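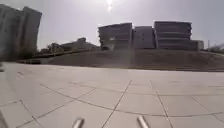

Help Center > Outdoor Surfaces > Stone Paving

Frequently Asked Questions: Care and Maintenance of Natural Stone Paving

This page covers routine care of Vatier and Havar paving after handover. It applies to stone supplied for pedestrian areas, private terraces and courtyards. For driveways and loading areas, see the separate section on vehicle-rated paving.

How often should the paving be cleaned?

Sweep weekly where there is regular foot traffic. Wash with clean water and a neutral cleaner (pH 6 to 8) twice a year, in spring and after the leaves are down. Shaded areas under trees may need a third wash. Leaves left in place over winter leave brown tannin marks that take several washes to fade.

Can I use a pressure washer?

Yes, up to 2,000 psi, with a fan nozzle held at least 12 inches from the surface. Do not use a rotary or pencil nozzle. Keep the spray at a shallow angle and move across the joints, never along them. Pressure washing is not allowed during the first 14 days after grouting. Paving laid on a sand bed with swept joints should be washed by hand.

Which cleaners are not suitable?

Do not use any product containing hydrochloric, phosphoric or citric acid on Vatier stone. Vatier is a limestone, and acid will etch it on contact. The damage is permanent and can only be removed by regrinding. Havar is a granite and will tolerate a diluted acid cleaner for cement residue, but test it first on a spare tile. Bleach is not recommended on either stone. It lightens organic stains for a short time and can leave salts in the joints.

The paving has a white powder on it. Is the stone defective?

No. The powder is efflorescence, which forms when moisture carries salts from the bedding mortar to the surface. It is common in the first year and normally stops without treatment. Brush it off dry with a stiff nylon brush and remove the powder from the area. Washing it tends to carry the salts back into the stone. If it is still forming after the second winter, the drainage under the slab should be checked.

Some tiles are darker than others. Why?

There are two usual causes. The first is natural variation between blocks, which is within tolerance if the delivery matches the approved range sample. The second is uneven drying. Tiles over a thick spot in the bedding hold water longer and can look darker for weeks after laying. Wait for one full dry season before asking for an inspection.

Does the stone need to be sealed?

Sealing is optional for Havar and recommended for Vatier where food, oil or leaf stains are likely. Use a breathable, penetrating sealer. Film-forming sealers trap moisture, peel under foot traffic and reduce slip resistance. The stone must be clean and fully dry before application, and the surface temperature must be between 50 and 77 degrees Fahrenheit. Expect to reapply every three to five years.

How do I know when to reseal?

Pour a small amount of clean water on the surface and leave it for ten minutes. If the stone under the water darkens, the sealer is no longer working at that point. Repeat the test in several places, including the main walking route, where wear is fastest.

What de-icing products are safe?

Use calcium magnesium acetate or plain grit. Rock salt will not harm Havar itself, but it attacks cement joints and any metal nearby. On Vatier, rock salt causes surface flaking and voids the finish warranty. Use plastic shovels. Metal blades catch on tile edges and leave gray marks that are often mistaken for cracks.

How do I remove chewing gum?

Freeze it with an aerosol gum remover, then lift it with a plastic scraper. For large areas, a low-pressure steam unit is faster. Steam should not be used on stone sealed less than 30 days earlier.

A joint has cracked. Does it need repair right away?

Hairline cracks in rigid joints can be left until the next scheduled maintenance. Open joints wider than 1/16 inch should be raked out to full depth and refilled in dry weather. A shallow skim over old grout will not hold. If cracks follow a straight line across the paving, the cause is probably a missing or blocked movement joint - do not regrout until this has been checked.

Movement joints must never be filled with mortar. Use the Grurum flexible sealant listed in your handover file, in the matching color.

One tile rocks when stepped on. What should I do?

Mark it, keep people off it and arrange for it to be lifted and rebedded. A loose tile lets water into the bedding and will loosen the tiles next to it. Do not inject adhesive through the joint. It rarely spreads far enough to support the full underside.

How many spare tiles should be kept?

We suggest two for every 100 laid, stored on edge under cover. Later batches of the same stone may differ in shade. Spares kept outdoors will weather at a rate closer to the installed paving, so some owners keep half of them outside.

How do I request an inspection?

Send the order number, the date of handover and close-up photos of the affected area to the Rastogi service desk. Requests received before noon on Wednesday are normally scheduled for the following week. Technical questions about sealers and joint materials are handled by Booker Haddad - please include the name of any product already applied.

Related topics: Vehicle-rated paving / Drainage and falls / Slip resistance / Warranty terms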